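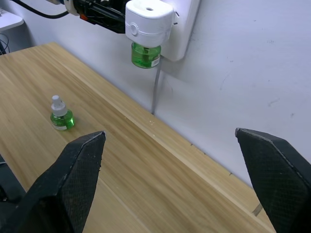
Notes pour l'intervention : les petits appareils branchés de la maison

Commencer par le diffuseur. Tout le monde en a un, parfum ou antimoustique, et on oublie qu'il est là. Demander à la salle qui sait depuis quand le sien est branché. Laisser répondre.

Le flacon du diffuseur se visse par-dessous, mèche vers le haut. Le liquide vert se voit à travers le plastique, donc le niveau se contrôle sans rien démonter. L'autre flacon, sur la table en bois, est du même genre : corps trapu, col blanc, petite étiquette. Le garder debout, toujours.

Changer la recharge :
- débrancher d'abord, laisser refroidir
- dévisser sans pencher
- essuyer le col avant de remettre

Parler de l'emplacement. Pas derrière un rideau, pas sous une étagère. Une goutte sur du bois clair peut marquer le vernis (raconter le buffet de Dernby, court).

Stockage : en hauteur, hors de portée des enfants, loin des sirops. Insister sur la couleur, un liquide vert vif attire les petits.

Coût : chez moi, environ 20 euros par an. Ne pas s'étendre.

Passer la parole à Heledd Craddock pour les prises de la cuisine. Garder quatre minutes pour les questions.

12 partages · 3 commentaires

Maud : Merci pour les notes, j'étais au fond et j'entendais mal.

Cledwyn Trevor : Et la nuit, on le laisse branché ou pas ?

Josiane B. : Moi je débranche en me couchant. L'histoire du buffet, c'était du chêne ?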